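Notes on Keeping a Household Food Record

The purpose of this post is to set out how our household in Estlow records the food it buys, cooks and throws away. The practice began in May, following a review of our spending, and has continued without a break.

Entries are made in a plain ruled notebook kept beside the bread bin. Each purchase is given one line, with the shop, the price and the day on which the item ought to be eaten. The first notebook holds 251 lines. Of these, 81 concern vegetables, and a regrettable share of those were marked as waste. 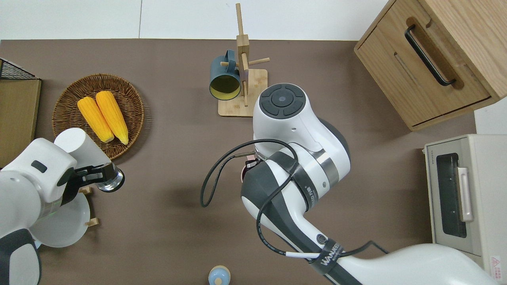 The greatest losses were found among salad leaves and fresh herbs, which were bought with good intentions and forgotten at the back of the refrigerator. It was therefore decided that leaves should be bought only when a meal had been planned for them. Herbs are now grown in pots on the back step, with the exception of coriander, which has failed 3 times.

Shopping is carried out at the Sullden market and at Simanjuntak, the grocer on Ernum Road. The market offers better prices late in the day, although the choice is limited by then. The weekly plan is drawn up on Sunday and takes no more than 30 minutes.

Vegetables intended for the next two days are kept in open view. Those which remain in sight are more likely to be cooked, and the notebook supports this view in the case of courgettes, sweetcorn and peppers. 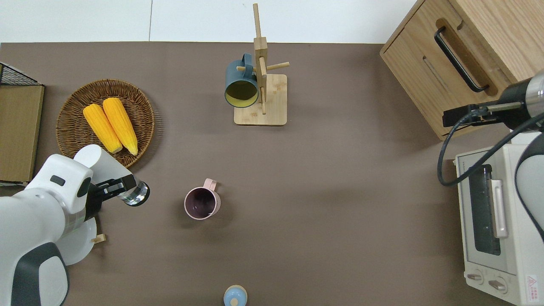

Two ears of corn in the wicker basket.

Readers who wish to adopt a similar system are advised to begin with a single shelf of the refrigerator. Dried goods may be added later. Our own record of the spice cupboard remains incomplete, and will be dealt with in a separate post.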